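### 3.2 Collecting the examples

All examples were gathered in one room in our Gesau office, on a full-size humanoid robot, with a person driving it remotely through the whole of each attempt. We kept the room the way people use it. Same desk, same herringbone floor, nothing padded or taped off. Task family A is desk handling: reach to the desk, close the hand on a small item, move it, let go, hand back to rest. Walking between spots is in the data as well, but it is not scored in this paper.

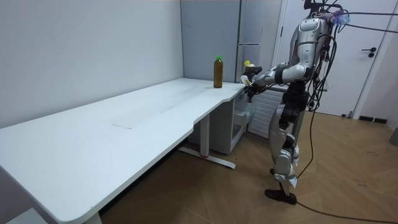
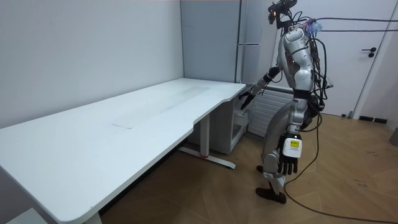
**Figure 4.** The humanoid at the right end of the white desk. One of the two views has a brown bottle with a green cap standing on the desktop.

Operators. Two people did nearly all the driving, Manon MacLeod and Radek Trnka, with Rhydian Meredith on the stop button. Operators swapped every 15 attempts. Longer runs were tried in March and the reaches got sloppy near the end of each one -- shorter paths, late finger closing, a lot of nudging. Those runs are not in the set.

An attempt starts when the operator says "go" and ends when the hand is back at rest or someone calls it off. We save joint positions, commanded positions, finger currents and the room video on one clock. The clock was a problem. For the first batch the video ran late against the joint data and the lag was not constant, so a fixed shift did not help. We dropped that batch instead of trying to repair it.

Counts. After the dropped batch we had 2107 attempts. Eduard Jelínek and Zdeňka Kuruc labeled each one separatly as clean, recovered or failed. "Recovered" means the item slipped or was missed at first and the operator got it in the end without a reset. 1060 were clean. We train on clean and recovered together, failed ones are held back for the stop classifier (Section 5). Where the two labelers disagreed they watched the attempt again together, and if they still disagreed it was marked failed. Harsh maybe, but simple to repeat.

Item placement. Not random in the strict sense. The operator's helper put items down wherever felt natural inside the reach of the arm, which pulls the data toward the near end of the desk. The learned policy shows it: good close to the corner, worse farther along the top. We tried weighting the far placements more heavily in training and saw a small gain, see Table 2. A printed placement grid would of been better and we use one in the Pevelgate follow-up.

Start pose. We asked operators to vary it. They mostly did not. Feet end up in much the same place from one attempt to the next, and the torso lean is whatever the last attempt left behind. For training we add noise to the recorded start pose, up to 12 mm at the hand. More than that and the replayed paths began to clip the edge of the desktop in simulation.

Cables stay attached throughout. Walks were kept short for this reason, and turns past a half circle were not allowed. Any attempt where somebody had to touch a cable was called off on the spot and logged as failed, whatever the hand was doing at that moment.

Splits are by session, never by attempt, so no session shows up in both training and test. The Cernton set used for comparison in Section 4 was split again by us the same way -- its numbers there will not match the ones reported with its first release.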